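**Wemetti Franchise Group — Franchise Compliance Analyst (full time)**

Wemetti licenses two quick-service brands, Skosura and Roltgate, to independent owners. The system has 314 units, most of them held by franchisees with fewer than eight stores each. The analyst reports to the head of franchise operations and starts in February.

## Duties

- Review monthly royalty reports against point-of-sale exports and flag variances.
- Keep disclosure documents current and track state renewal deadlines.
- Process transfer requests, including buyer net worth checks and lease assignments.
- Draft default and cure notices for review by counsel.
- Maintain the unit file for each store — agreement, amendments, insurance certificates, inspection scores.

## Requirements

Two years in franchise administration, lease administration or audit. Working knowledge of spreadsheets, including lookups and pivot tables. Candidates must be able to read a franchise agreement and state which clause applies.
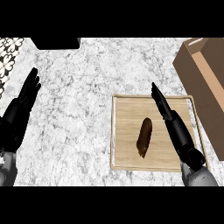 Travel is limited to 8 store visits a year, all reimbursed. The remaining work is done at the Son office, with core hours from 9:30 a.m. to 3:30 p.m.

## Pay

Base salary is $54,000, plus health coverage from the first day of employment. Wemetti pays 50 percent of the cost of approved certification courses.

## To apply

Send a resume and one redacted writing sample — a notice, memo or audit finding — to the Wemetti hiring desk. Use "Compliance Analyst" as the subject line.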